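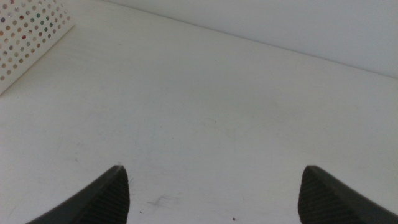
Session 4: Costing a small pick-and-place cell

Right, money week! Last time we got as far as choosing an arm, and a few of you went straight to the catalogue price and stopped there. Please don't. On the Tindix job the arm was the bit I worried about least, and it was all the little things round it that ate the budget.

Start with the fingers. I now put them on their own line, because ribbed pads wear and you'll want spares in the drawer before you need them. Prumard quoted us 45 pounds a pair and Heinonen wanted 121 for theirs (delivery included, to be fair to them). Work out how many pairs you'd get through in a year and see if your answer changes. Mine did, twice.

Next, the things you'll be picking up. Students always leave these out! A basket with holes in the sides, a bottle of tea, a slim red can, a small bottle of water: it looks like somebody's lunch, but you need duplicates of everything, and they get dented, drunk or lost. I allow 20 pounds a month. 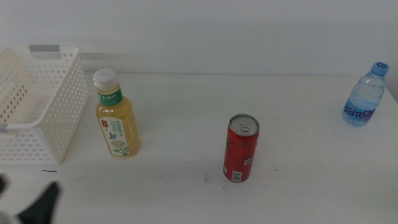 Cameras and mounts

You'll want a fixed view of the whole table and a close one down at the gripper. Price the brackets and cables with the cameras, as one lump. Our lump from Ditudar came to 548 pounds and I'd left the cables out of my first draft, so there was a second order and a second delivery charge. Ask about lead times too. Ours slipped into April.

For the exercise, think hard about shiny packaging. A glossy can throws back reflections of whatever is near it, and that may mean paying for better lighting. Put down a figure even if it's a guess, and write "guess" next to it.

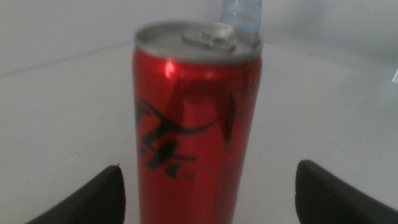 Fig. 3. Drinks can between the open fingers, close view.

Bring your sheet next time with three columns: buy now, buy later, borrow. Pencil is fine, and so are crossings-out.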